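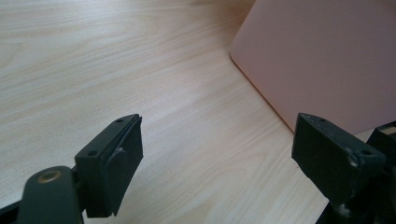
When must I register my child for the school orchestra?
We moved here in the summer and my daughter is 11. She has played the cello for 2 years. The school letter does not give any last day.

Mustonen
The list is open until 17 September 2018. You take the form from the school office and give it back there, signed by a parent. New pupils can join also after the first rehearsal, but then they must wait for a free chair – in the strings there are 23 places.

Grestitz
ask the music teacher, ours was very helpful

Estedetti
For cello, please ask also if the school can lend one. My son used a school cello until December, and we only paid for new strings. The small sizes go first.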